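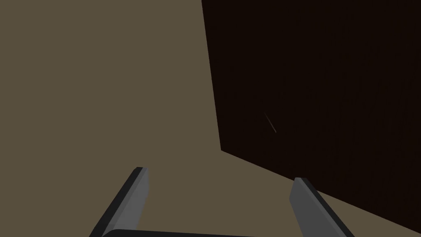

An afternoon with the knob cell: visiting Justden in Guthrie

Posted 2023-12-04

I signed up for the Justden open afternoon back in October, the minute the list went up, and I'm still pleased with myself for being that quick. The shop is on the edge of Guthrie, past the feed store, in a long building with a loading door that sticks. They test cabinet and appliance hardware for other companies: hinges, drawer slides, latches, knobs. Things get opened and closed until they wear out or the customer is satisfied.

Most visitors went straight for the slam rig, which is loud and fun. I went for the knob cell and stayed there almost the whole time. It's one arm with a two-finger gripper, a fixture plate, a vise, a fence with a gate, and a desk with two monitors. Inside the company it's called the Wasero cell, after the fixture system everything bolts to. It isn't new and it isn't pretty, and I could have moved in.

The job sounds simple. Reach out, close on the knob, turn it, let go, back off, do it again. The technician who looks after the cell let us stand at the fence for a full run of it, and then (this was the part I'd come for) took us through how it gets set up for a new part.

Setup starts on the screen

Before anybody bolts anything down, the new part is tried in simulation. Their simulator project is called Titden, and it lives on the left-hand monitor. I'd expected something glossy, and I liked it more for being plain. You get flat gray shapes, a dark background, and a view from near the wrist of the arm, with the fingers poking up from the bottom of the window. Most of the time they don't bother with colors or textures. What they want to know is whether the hand fits around the part without touching anything else, and gray does fine for that.

The technician pulled up a panel and knob and let a few of us jog the simulated arm around. I was terrible at it. The view is tied to the hand, so when the hand tips, the whole world tips with it, and my brain kept trying to straighten the table. A kid of maybe twelve took over from me and had it lined up in no time. 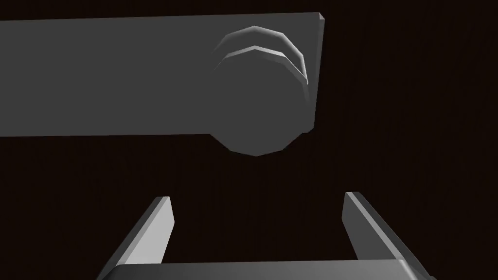

The gripper open below the knob, in the Titden simulator.

I asked why the round parts in there looked like they'd been whittled. The answer is that curved shapes are built from flat faces, and more faces means slower contact checks. A coarse knob is quick to load and good enough for the approach. For the grip itself they swap in a finer model, at least if the real part is truly round, so that the fingers don't settle against a flat that doesn't exist on the real thing. They got caught by that once. The simulated grip held beautifully and the real one crept a little on each turn, and it took a couple of days to work out that the corners on the model were doing the holding.

There's a checklist taped beside the monitor, and I copied it down with permission. It's written for people who already know the cell, so it's short:

Load panel and part. Check units.
Fingers full open before approach.
Approach square to the face, stop short, look at both sides.
Close slow. Watch for one finger landing first.
Turn to each limit, release, retreat along the same line.
Save the pose with the part number in the name.

"Check units" has been underlined in three colors of pen. I didn't ask.

Moving it to the real fixture

Once the pose is saved, the part goes in the vise and the real work starts. The fixture plate has a grid of holes, and the Wasero clamps drop in and lock with a quarter turn of a key. I got to try one. Very satisfying clunk! The panel is clamped first, and then the arm is brought up by hand control, slowly, with the speed turned way down and one person holding the enable switch.

Then they find the offset. However good the model is, the real panel sits a hair off from where the screen says it should, and the way they measure that is lovely and low-tech. There's a pointed steel pin that goes in the gripper, and a little cone-shaped dimple on the fixture plate. You bring the pin to the dimple, read the position off the pendant, and type the difference in. Then you do it at a second dimple on the far side, to catch any twist. If the two don't agree, something is loose, and you go around with the key again before you touch any numbers.

After that comes the dry pass, with the fingers stopping short of the knob, and then a first close with a strip of paper on each side. If one strip pulls free and the other doesn't, the hand isn't centered. The technician did it for us with what looked like a torn receipt. I've been doing the same trick on my drill press vise for years and felt very grown-up for a moment.

The run we watched was a customer job of 891 turns between inspections. At each stop the arm parks, the gate unlocks, and somebody goes in with a flashlight and a torque gauge and writes the reading on a clipboard. The readings go into the computer later, but the clipboard stays with the part.

Keeping it healthy

I'd been hoping somebody would ask about upkeep and in the end I did it myself. It got the longest answer of the day.

The fingers wear out first. The metal itself holds up fine, but the thin rubber pads glued to the inside faces get shiny, and a shiny pad slips. They change pads every six jobs, both sides together even if one looks fine, and they wipe them with alcohol at the start of each shift. There's a jar of old pads on the desk. I picked through it and you can see the wear start at the tip, where the knob sits, and leave the rest of the pad looking new. The technician is trying a version with the pad turned end for end halfway through its life, and was plainly excited about it. So was I, to be fair.

Next is the jaw slide. Dust from the parts works into it and the fingers stop closing evenly. The fix is to blow it out, wipe it, put on a very small dab of grease and run it open and closed with nothing in it. Too much grease is worse than too little, I was told twice, because it holds the grit.

Then the cables. The one that runs along the wrist gets flexed on every turn, and it's the part that has actually stopped the cell in the past. It failed last winter in the middle of a long run, and it didn't fail cleanly. The gripper would report closed, then open, then closed, without moving. They chased it through the software first. In the end somebody held the cable in one hand and bent it, watched the light on the controller flicker, and that was the end of the mystery. A spare now hangs on a hook on the fence with a tag on it, and the old one was cut open so people could see the broken strand. It's been handled so much that the jacket has gone soft.

They also keep a log, which is a real paper notebook. Page 103 was open when I leaned over. Someone had written "gate switch sticky again, cleaned, OK" and below it, in other handwriting, "not OK." Further down the switch had been replaced. I could have read the whole book.

What goes back to the simulator

This was the piece I hadn't thought about at all. When something changes on the real cell, it has to change in Titden too. New pads are a touch thicker than worn ones, so the model fingers have a setting for that. When the clamps were swapped for a lower style, the model plate was redrawn. If they forget, the next setup looks perfect on screen and bumps in real life, and they spend the morning with the pin and the dimple wondering what moved.

There's now a line at the bottom of the maintenance sheet that says "Titden updated?" with a box to tick. The saved poses are all kept, more than 2000 of them, and the technician can search for a similar part and start from there. For our demo the starting pose came from an old oven knob job, and only the approach distance needed changing.

If you go

The next open afternoon hasn't been announced, but the sign-up sheet is on the counter at the front office and they'll take a name over the phone. Wear closed shoes. Safety glasses are handed out at the door, and they fit over regular ones. Parking is on the gravel at the side, and the lot drains badly near the fence, so pull in on the other end. Kids are welcome outside the yellow line and they were treated very well while I was there.

Stand at the knob cell during an inspection stop if you can. The slam rig is right behind you and hard to talk over, so save your questions for when it goes quiet between sets. I still owe them an email about where I buy my pad glue, and I want to hear how the end-for-end pads are doing.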